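Stonddale workshop walk-round, bench area
September 17, 2022

I do this one every couple of weeks with a coffee in hand, and I write the comments as I go, so excuse the rambling! Same list as last time, except I dropped the ladder stuff.

Exits and walkway: OK. Clear all the way to the door.
Fire extinguisher: OK. Tag is good, pin is in.
Outlets and power strips: 2 strips checked, one has a loose switch. I taped it off and put in for a new one from Koubek. 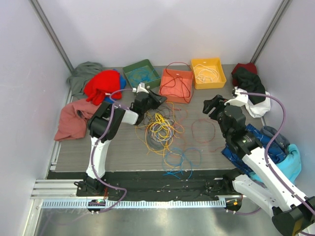

CORDS, CLOTH AND BENCH TOP

Bins at the back of the bench: OK. Green, red and yellow, one cable color in each, and I love that. The red cable hangs over the front of its bin, though, so please tuck it in.

Loose cables: NEEDS WORK. The yellow, white and gray ones are in one big tangle in the middle (the orange-yellow one wanders all over the place). Pull them apart gently, look for nicks, then coil them.

Cloths: NEEDS WORK. Heaps on both sides of the bench. Fold them, and keep anything oily out of the pile - oily ones go in the lidded can by the sink.

Lighting: OK, new tubes are great.

Fix by the next round in 15 days. Strip stays off until then.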